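Carpet room notebook
August 12, 2021
Entry: Định Hầu
3 comments · 16 shares

Purpose today: work out a fixed order for clearing the patterned carpet. Two questions left over from the last entry — whether litter gets picked by type or by position, and where the handheld vacuum belongs in the sequence.

Conditions: curtains closed, sun strong through the sheers. The far strip of carpet glares badly and the rust flowers wash out there. Sofa, black lacquered cabinet and exercise bike stay where they are. 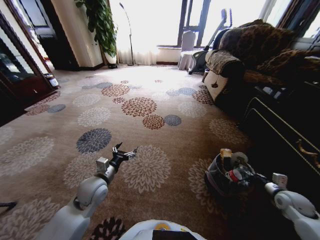 Vacuum is for crumbs and grit only. Anything larger than a thumbnail is picked up first. The Zultovska sheet puts vacuuming at step two, which I think is wrong for this carpet. The pile holds foil edges and a nozzle pass pushes them in deeper. Moved to last in our version.

Sorting, provisional:
- cans: metal, crushed or not
- clear bottles: plastic, caps left on
- wrappers and foil: general waste
- anything with liquid in it: set aside, upright

Upright and lying items should be logged separately. An upright can in a cluster hides what is behind it, and the Prolel form has only one line for both. Added a column by hand.
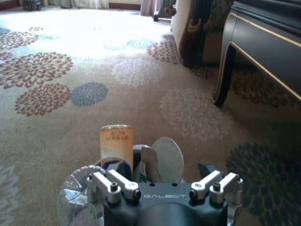 Orange can or container and clear bottle on the carpet, close grouping.

Spacing matters more than quantity. Items a hand's width apart go quickly. Touching items need the outer one taken first or the rest roll. Proposed minimum for the easy layout is 30 cm between pieces, with no minimum for the hard one. Time limit 700 seconds for both until we have a reason to change it.

Bin: small round gray one for foil and other light scraps. Bottles and cans should not go in, they fill it at once.

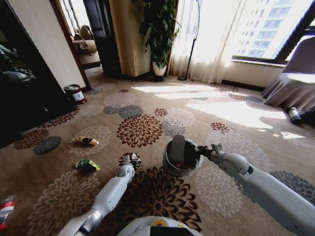

Green wrappers are easy to find on the beige ground and hard on the dark brown medallions. Silver foil is the reverse near the window. Đỗ suggested a plain mat for comparison. Not doing it, the pattern is part of the problem.

Open items:
- ask Grukar for bin liners, small size, pack of 44
- redraw the layout sheet with the sofa end marked
- decide on the cabinet side — bottles in its shadow are easy to miss
- retype the log form with the extra column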